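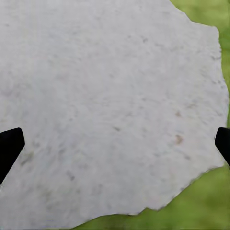

Grorneck set safety walk, sword and cape days

I fill this in every morning before the cast gets out of makeup, and I've left my comments in so whoever takes over for second unit can see what I was thinking (or complaining about). Marks are OK, FIX or WATCH. If you're reading this on your phone at the Paquette barn, good luck, the signal dies by the loading door.

Call time was 6:30 a.m. I started walking at 5:50 with a coffee and the big flashlight.

1. Prop weapons

1.1 Weapons cage locked on arrival. OK
Locked, key on the hook inside the prop truck, sign-out sheet on the clipboard.

1.2 Rubber swords checked for splits and exposed core. FIX
We have 13 rubber swords and two of them are tired. The queen's hero copy has a split near the guard and I could feel the rod through it with my thumb. Pulled it, red tape on the handle. Props says glue, I say new sword!

1.3 Aluminum swords checked for burrs. OK
Filed down last night. Run a cotton rag along each edge anyway, if it snags it goes back to the bench. These are for close-ups only, and I know the guards' scene looks much cooler with metal, I've heard the speech, the answer's still rubber.

1.4 Arrows. WATCH
Every shaft in the quivers has a rubber blunt on it. One of them twists off if you're stubborn, so I'd like them all reglued before the forest ambush.

1.5 Handover between prop master and performer said out loud. OK
"Rubber sword, you have it." "I have it." Feels silly for one day and then everybody does it.
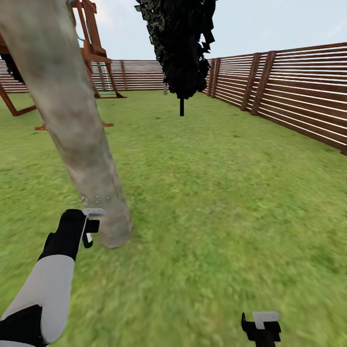 Can actors keep their swords between takes?
Only if the next setup is less than 5 minutes away and they stay on their mark. Otherwise the swords go back to the prop cart, and that includes the people who want a selfie with the dragon head.

2. Costumes and makeup

2.1 Capes on breakaway fasteners. FIX
Wardrobe changed the snaps to a hook on the warlord's cape after it kept falling off in the throne room. I get it, but I hung on it a little and it didn't let go of anything. Snaps go back on before he's anywhere near the horse or the wind machine.

2.2 Boots, soles roughed up. OK
The new guards' boots came out of the box slick as plates. Sandpaper took care of it.

2.3 Helmets, can they see? WATCH
Put each one on and look at your own feet. The horned helmet fails this completely. Whoever wears it gets a walker on the stairs, every time, including rehearsal.

2.4 Skin checks for body paint. OK
Patch tests all fine. The demon makeup takes forever to come off, so please, makeup folks, keep the remover stocked on both trailers.

2.5 Water and shade for anyone in full armor. OK

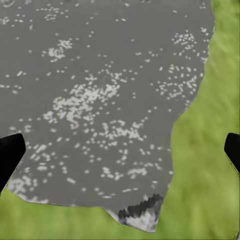

3. Stunts and fights

3.1 Fight walked at half speed before the first take. OK
Mackenzie Cormier ran it three times with the whole group and then once more with just the queen, who'd picked up a habit of looking at the camera on the spin. Gone now. Really nice work all around.

3.2 Changes to choreography go through Mackenzie. WATCH
The director had a great idea at lunch. I loved the idea too! It still has to be walked. Please don't whisper new moves to an actor on the way back from the food table.

3.3 Wire rig inspected and logged. OK
The Sterklow winch was load tested and signed for. The log is in the yellow binder, and page 11 has the old weight limit crossed out, so use the number written next to it.

3.4 Crash mats. FIX
Gap between mats two and three under the balcony, wide enough for a foot. Strap them together and then jump on them like a kid to see if they spread.

3.5 Stop word known by everybody. OK
It's "hold." Anyone can yell it, extras and drivers too. I yelled it yesterday for a loose dog and would do it again.

4. Smoke, fire and power

4.1 Torches. OK
All LED flicker torches on the interior. The one real flame is the altar bowl, with a fire watch on it and nothing else to do, which means no holding the boom for someone.

4.2 Fog machines. WATCH
The Estano fogger spits for the first minute and leaves a slick patch in front of the nozzle. Run it outside first, then mop where you put it.

4.3 Generator placement. OK
Moved 100 feet from the barn, mostly for sound, but I'll take it.

4.4 Cables crossing walkways covered. FIX
Video village ran a new line across the crew path without a ramp. I've tripped on it already, so has my coffee.

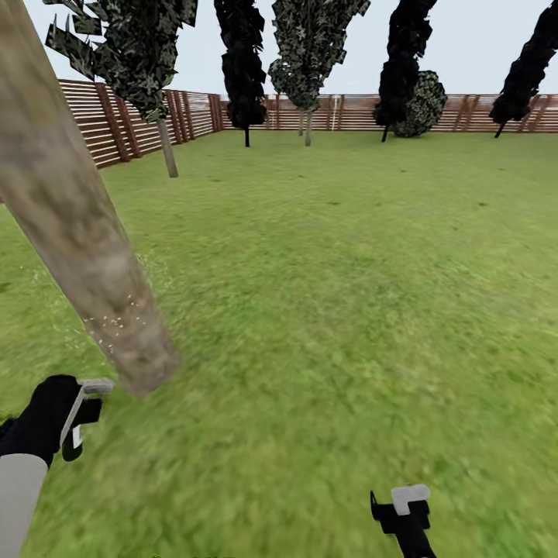 Lawn and slatted fence, with the tree trunk at left.

5. Getting out and getting help

5.1 Exits clear on both sides of the barn. FIX
Styrofoam boulders piled against the east door again. They're light, sure, but there are a lot of them and it's dark in there once the doors close.

5.2 Medic on set, and radio channel tested. OK
Channel 5. Say it at the safety meeting even if it's written on the call sheet.

5.3 Directions to the nearest ER printed and in each van. OK

5.4 Safety meeting held before the first rehearsal. OK
Kept it short. Covered the swords, the balcony, the fogger and the helmet thing.

Still open when we rolled: 1.2 (replacement sword ordered), 1.4, and the second set of cape snaps. Mats strapped, cable ramp down and east door cleared by 7:40. Send me anything I missed and I'll add it to tomorrow's sheet.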